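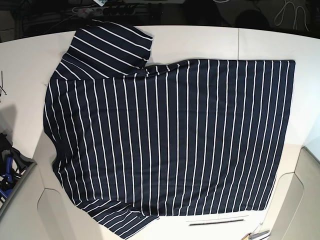

Striped short-sleeved shirt, laid out flat.

Keeping Immigration Papers in Order at Home

A residence application can take a year or more, and most of that time the paperwork sits in your house. Letters come in, copies go out, and a form that was filled in back in October gets asked for again the next summer. These tips are for families with an open case or a permit coming up for renewal. They deal with storage and mail. For questions about the case itself, see an attorney or an accredited representative.

Pick one place

Use a single box or drawer for everything connected with the case. A closet shelf in a bedroom is better than the kitchen, where there is steam and grease, and better than a basement that floods. Keep the box off the floor. If you have small children, put it above their reach, with the pens somewhere else.

A plain file box with a lid will do. We use the Vinurel accordion folder because it closes with a flap and fits in a carry-on, but hanging folders work too.

Sort by person, then by type

Give each family member a section. Inside it, keep identity papers at the front (passport, birth certificate, marriage certificate), then anything the government has sent, then anything you have sent them. Put school and medical records at the back.

Write the receipt number or case number in pencil on the tab. When you call to ask about your case, that is the first thing they want.

Don't staple originals, and don't laminate them. Some offices refuse a laminated birth certificate, and the plastic doesn't come off cleanly. Use clear sleeves that open at the top.

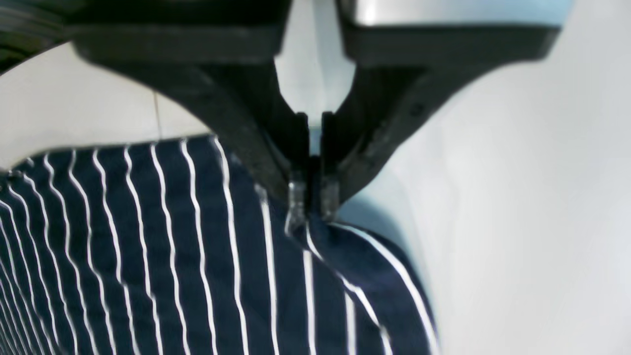

One reader writes that her family kept everyone's papers in date order for years and had to take the whole pile apart when her son applied on his own. She now makes a copy of any shared paper, such as the lease, and puts one in each person's section.

Copies and translations

Make a full copy of every packet before you mail it, including the signature pages and the check. Copy the back of a page if there is a stamp or any writing on it, and clip the mailing receipt to the front of the copy.

Translations should stay with the document they belong to. Put the original, the translation and the translator's signed statement in the same sleeve. If the translator gives you a digital file, save it under the person's name and the type of document, so that you can find it without opening twenty others.

Scan at 200 dots per inch for plain text. Go higher for old certificates with faint stamps. Keep one set of scans on a memory stick in the box and a second set somewhere outside the house.

The mail

Missed mail is a common cause of trouble in an open case. Put every adult's full name on the mailbox, spelled the way it is on the application. If you live in an apartment building, ask the manager how letters for unlisted names are handled.

Open official mail within 24 hours. Write the date it arrived on the envelope and keep the envelope with the letter, as the postmark can matter if there is a dispute over a deadline. Then write the deadline on the kitchen calendar, with a second note two weeks ahead of it.

If you move, changing your address with the post office is usually not enough. The immigration office has to be told separately, and so does the court if you have a case there. Print the confirmation page and file it. 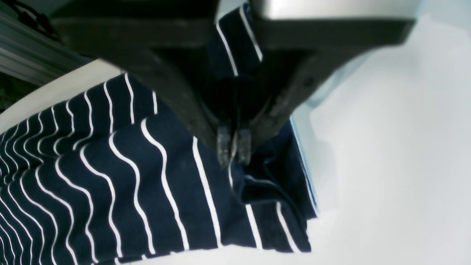 Navy fabric with thin white stripes, on a pale work surface.

Proof of address and money

Many applications ask you to show where you have lived and how you have supported yourself. Keep one utility bill and one bank statement for each month. The rest can be shredded once you no longer need them for taxes.

Cash rent is hard to prove later. Ask for a signed receipt each month with the address on it. The Lonotar tenants' office has a blank receipt form at the front desk, and so does the library in Ara.

If you are saving for fees, keep that money in its own account. A family of four can easily spend $2000 on filing fees, translations and photos, and separate statements make it simple to see what has been paid.

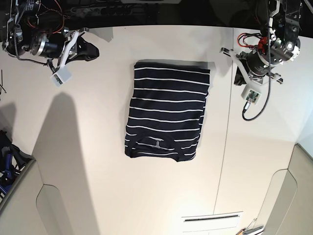 The night before an appointment

Read the notice again and check the address, the time and the list of what to bring. Lay out the originals in the order of that list, with the copies behind them. Put the notice itself on top.

Bring 2 passport-style photos even if the notice doesn't mention them, a black pen, and something to eat in the car. Check whether phones are allowed in the building.

Where to get help with forms

The Selvanayagam legal clinic in Lonotar looks over packets before mailing, with walk-in hours in the afternoon. Bring the whole box if you aren't sure what they will need. Ask for a written receipt if you leave any original behind, and file that in the front pocket.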